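## 4. Rules for the Table

Most published guidance on tabletop manipulation is about the arm. There is plenty to read on speed limits, stop buttons and how far a person should stand from a moving elbow. There is much less on the table, perhaps because tables rarely hurt anyone. Our own early logs suggest that the table deserves more attention. When we compared sessions that were supposed to be identical, the arm had behaved the same way every time, and the people setting out the toys had not.

This section gives the rules we now follow at Hivari for sorting tasks. They were drafted in May and have been revised twice, both times after an operator found a reading of a rule that was perfectly legal and completely useless. We report them in their current form, with comments where the wording was hard won.

### 4.1 Layout before motion

No arm is enabled until the layout has been checked against the task sheet. The check covers the tray, the target containers and the cloth under them. It takes 2 minutes, and operators have described it as the longest 2 minutes in robotics. We kept it anyway.

The task sheet names every container by color and position. An earlier version said "the left box," which worked until a second operator sat on the other side of the table. Colors are written in plain words. We briefly tried paint-catalog names and lost an afternoon to the question of what counts as "coral."

Containers may not be moved once an episode has started. If one is knocked, the episode is stopped and marked, even when the container has shifted by less than a finger's width and everyone in the room agrees it would have been fine. Everyone in the room has often been wrong.

### 4.2 Clutter is specified, within reason

The Omell checklist, which we adopted as a starting point, asks for "representative household clutter." We found that people have strong private views about what this means. Left alone, operators build trays that are either as tidy as a shop window or plainly vindictive.

Our rule is that a tray must mix hard and soft items, and that at least one item must be partly covered by another. Cloth counts as an item. It also counts as a cover, and an operator may not use the same cloth to satisfy both clauses. That last sentence was added in the second revision, for reasons the reader can reconstruct.

Soft spikes, loose plush and knotted rope are allowed and encouraged. They deform, they snag, and they make a grasp planner earn its keep. Each session draws from a pool of 300 items, and the draw is made by script. Before the script, the same teddy bear was appearing in almost every tray. It was popular with the staff and we suspect the model had begun to feel the same way.

### 4.3 The approach zone

The strip of table between the arm and the near side of the tray is the approach zone. It stays clear of loose items. Hands stay out of it whenever the arm is enabled, including the hands of people who are only straightening something. Straightening something accounted for most of the 44 stops in our first logging period, well ahead of every fault the machine managed to produce unaided.

Cables are routed off the work surface. We make no rule about how they look on the floor, having tried one and found that it was broken before the ink was dry. The walking route to the stop button is a separate matter and must be free of them. 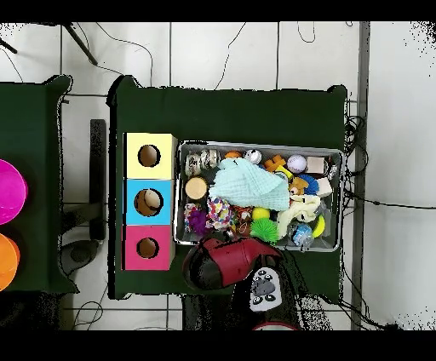

**Figure 4.** Sorting station with three stacked boxes, each with a round opening, and a mixed tray. The gripper is just short of the tray; the cyan cloth partly covers the items under it.

### 4.4 Ending an episode

An episode ends when the operator says so, aloud, and then presses the key. The order matters. Under the Risemus protocol the key came first, and the announcement tended to follow at some point before lunch.

Items are returned to the pool by hand after the arm has been disabled. A damaged item is withdrawn and its number retired. We do not repair toys. One operator did, very neatly, and the mended version turned out to be noticeably easier to pick up than the original, so the affected episodes had to be tagged and left out of the comparison in Section 5.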